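About the Varghese Gripper Evaluation Laboratory

The Varghese Laboratory tests and compares robot grippers, arms, wrist cameras and controllers for manufacturers and for companies preparing to buy them. The laboratory sells no equipment and accepts no commission on equipment chosen by its clients.

The laboratory was founded by Lakmal Bhattacharjee, who remains its director. Narayanan Poojary heads the test floor and signs every report before release.

Our Work

Each gripper is run through a fixed program of 4000 open and close cycles, followed by grasping trials on parts supplied by the client. Finger pads are inspected and measured at cycle 2873 and again at the end of the program. Where two models are to be compared, both are run with the same controller settings and the same set of parts. Trials that fail are reported in full, together with the settings in use at the time.

Two-arm work is carried out under the Sotar program, which covers handover, shared lifting and the placing of wrist cameras. Controller comparisons are carried out under the Tatero program and are open to outside partners each October.

Reports and Inquiries

Clients receive the written report, the raw logs and one review meeting with test floor staff. Results remain the property of the client and are not published without written consent. Requests for testing should be addressed to the director's office.

Page last reviewed 2020-04-28

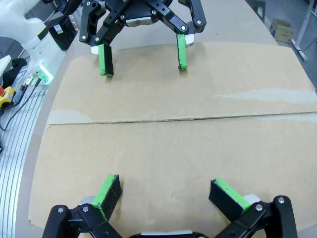

Two grippers with green-padded fingers, both open, at the two-arm station.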